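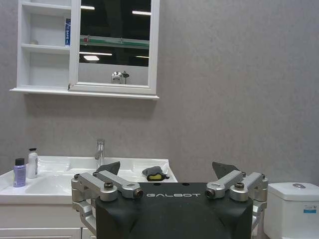 Mirror cabinet with open shelves on the side.

Okay, thread about toiletries and money, which I've been putting off all of June. I finally added up what I spend on stuff that goes on my face and down the drain. $139 in one month. For one person! With one face!

2/ The worst of it was a Melta night cream I bought at 11 pm with my thumb, half asleep. Then I bought the Melta day cream too (you need both, says Melta). I've read the two ingredient lists side by side and they match all the way down to the preservative.

3/ So my new rule is that I finish a thing before I replace it. Sounds easy until there's a sale and your brain starts yelling about free shipping over $100.
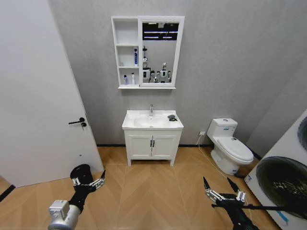 Henok Derese: ok but sunscreen doesn't count, right? I'd go broke on everything else before I skipped sunscreen.

4/ Fair, Henok, sunscreen gets a pass. So does toothpaste, before my dentist finds this thread. Everything else has to run out first, including the Zervas shampoo that smells like a pencil case.

5/ I also dropped the Drornora subscription. They make you click through four pages to cancel, and the last one offers you a free loofah. I wanted that loofah so bad.
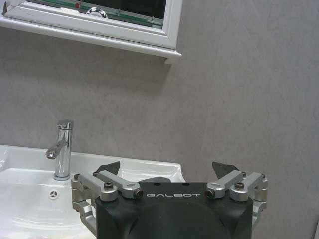 6/ Unit prices are where I really got mad. The travel size of my conditioner costs more per ounce than the fancy olive oil I won't let myself buy. I'd been getting the travel size for years and I never even go anywhere!

7/ I do miss the little thrill of a package on the step, so now I walk to the library and pick up my holds. Same feeling, no bill, and I've read a lot of murder mysteries.
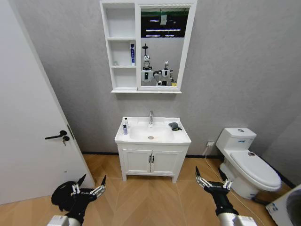 8/ Do store brands work as well as the expensive stuff? For soap and plain lotion I can't tell them apart, but I went back to my old deodorant after a very long bus ride.

9/ Next up is the cleaning products, and I'm scared to look.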